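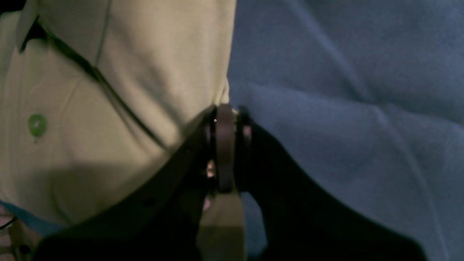 You were the only ones who asked what I wanted to get at again before the spring, one customer wrote to us last May, and we've thought about that line a good deal, as it says what we try to do better than our old leaflet ever did.

About Medrano Storage

We're a family-run storage business in Hikaldale, and we look after people's belongings while the rest of their lives gets sorted out. Sometimes it's a gap between two houses, sometimes a year working abroad, and quite often it's a parent's home that has to be emptied long before anyone feels ready to decide about the sideboard. We started with 2 rooms behind the old feed merchant's on Irnitz Road and a van that didn't care for hills. These days we have 205 rooms over three floors, a proper goods lift, and a van that copes with hills perfectly well.

The smallest room takes a wardrobe's worth of things and a few boxes. The biggest will hold a four-bedroom house, provided somebody patient does the stacking (we're glad to help with that part, and we rather enjoy it).

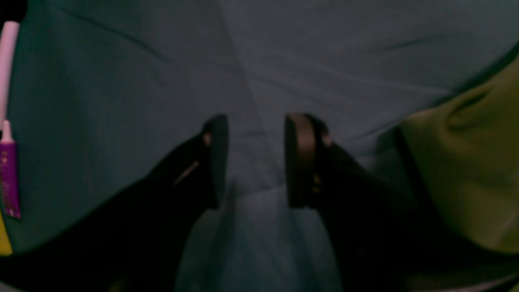

How we look after your things

Everything is kept dry, off the floor and at a steady temperature right through the year. Clothes and bedding do best when they're clean and completely dry before they come to us, so please don't pack anything straight off the line on a damp morning – we've seen what a bit of trapped damp can do to a good wool blanket, and it's a sad business. We sell boxes, tissue paper and hanging cartons at the front desk, and you can bring back whatever you haven't used.

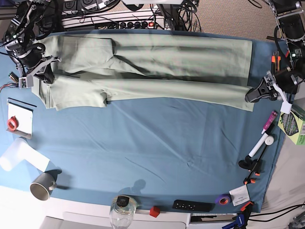
We also keep a simple written list for each room, which you fill in with us on the day you arrive. It takes a little while, and there's usually a cup of tea involved, but it means that when you ring up wanting the box with the christening gown or the tax papers, we can tell you which shelf to head for. Your list stays with us and a copy goes home with you.

Plenty of our customers come from Mendov and the villages along the river, and we'll collect from anywhere up that way. Since we opened we've stored the contents of 1469 homes, and a fair few of those families have come back to us for their next move, or sent their children along when it was their turn.
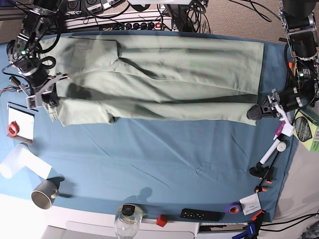 Pale green trousers on a blue cloth

Come and have a look

You're welcome to call in and walk round before you decide anything. Bring a rough list of your furniture if you have one, or just describe it to us and wave your arms about – we're used to it. There's parking in the yard, and the door on the left is the one that opens.

Page last updated 21 Feb 2019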